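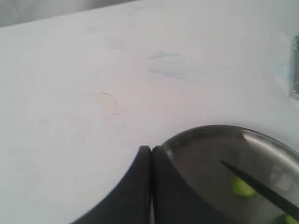 The letter came in April, tucked inside a seed catalogue I nearly put straight in the recycling. It was from my great-aunt's old neighbour in Mudgway, a man called Bevan Pirihi, and it was four pages long, both sides, in blue biro that got fainter and fainter until he swapped pens halfway down page three. He wanted to know if I had her recipe for quince paste. He also wanted to tell me about his hip, the new roundabout, and a dog that had been getting into the church hall.

I read it standing up in the hallway with my coat on. Then I sat down on the stairs and read it again.

I couldn't remember the last time anyone had sent me a proper letter. I get post, of course – the water bill, the dentist, a man who would dearly love to clean my gutters – but four pages from a person, about nothing much? I'd have been at school, I think. I had a pen friend then called Karlijn De Smet, who lived outside Ghent and drew horses in the margins, and we wrote to each other for six years before we both discovered boys and email in the same summer.

So I wrote back to Bevan. It took me three evenings. My handwriting has gone to pieces, for a start. I used to have a lovely rounded hand that teachers held up to the class, and what came out this time looked like something a spider had done on a bus. My wrist ached after half a page. And I kept wanting to go back and move a sentence, which you can't do, so you either cross it out and look like a lunatic or you press on and make the best of it. I pressed on. I told him I didn't have the quince recipe but I knew it involved a muslin and a lot of swearing.

He replied within the week. By the summer we'd got up to a letter a fortnight, and I had started to be a bore about it at parties.

It was at one of these parties that somebody put me on to Anahera Rutherford, who runs a letter-writing club from the back room of a bookshop in Hitden. I rang her up expecting someone a bit wistful, all sealing wax and pressed violets. She laughed at me for a good while.

"Half of them write on printer paper," she said. "One of them writes on the backs of his gas bills. Come along, bring a pen."

I went along, and I brought a pen. There were more people than chairs. The evening starts at half past six with tea and a lot of chat, then at seven Anahera rings a little brass bell and everybody shuts up and writes for an hour. I found the quiet very strange to begin with. I'm a person who has the radio on in the bath. But after ten minutes or so I was well away, telling Karlijn De Smet (whose parents, I'd decided, must surely still live in the same house) all about my divorce, my allotment and the time I was sick on a ferry.

The club has sent 1,435 letters since it began. Anahera knows this because she buys the stamps in bulk and writes each one down in a red cash book, and because the bookshop wanted a number to put on a poster. They've gone to grown-up children in Perth, to old teachers, to prisons, to a great many sisters. Not everyone gets an answer. Tane Stubbs, who sat on my left and ate most of the ginger nuts, has been writing to his brother for two years and has had one postcard. It said "Ta for the letters, keep them coming". He keeps it in his wallet and he was very happy to get it out for me.

I asked him what he finds to write about, with so little coming the other way.

"What I had for tea," he said. "What the river's doing. He knows the river."

Harish Bhatt is the club's other great character, and the one with all the kit. He used to repair typewriters for a living and now he mends fountain pens, mostly other people's, mostly for biscuits. He has 157 of his own and can tell you where he bought every one. I made the mistake of admiring a dark green Lirnarus with a chewed cap and lost twenty minutes of my life to the subject of how it fills. I did come away converted, though! He lent me a cheap thing with a broad nib and told me to stop gripping it as if it were trying to escape. My wrist has been better ever since, and the spider has more or less got off the bus.

Paper is where I've gone properly silly. I began with a supermarket pad, which was perfectly fine, except that ink came through it like gravy through a napkin. Then Harish mentioned Drundo, a tiny paper firm who'll sell you 100 sheets of plain cream in a box with a ribbon round it, and that was me done for. I've bought three boxes. I have the matching envelopes. I have written to my own sister, who lives eleven minutes away, and she rang to ask whether I was ill.

If you fancy having a go, my only real advice is to start in the middle. Don't bother with "I hope this finds you well" or an apology for how long it's been. Tell them what's outside the window, or what you were cross about at lunch. Bevan's best letter to me opens "The dog is back", and I couldn't have put that down if the house had been on fire. Keep it short if you like, too. I counted up one of mine for this piece, a good chunky one, and it was only 400 words, and it still felt like a proper visit. Post it before you reread it. I have a drawer with two very careful letters in it and neither of them is ever going anywhere.

As for Karlijn, I sent mine off to the old address with no great hopes, and heard nothing for so long that I stopped looking. Then last month there was a thick white envelope on the mat with a Belgian stamp on it. Her mother had sent it on to her in Antwerp. She teaches chemistry, she has twin boys, and she's been sick on that same ferry herself.

There was a horse in the margin of page two. I've got the cream paper out and I'm writing back tonight, once I've found where I put the broad nib.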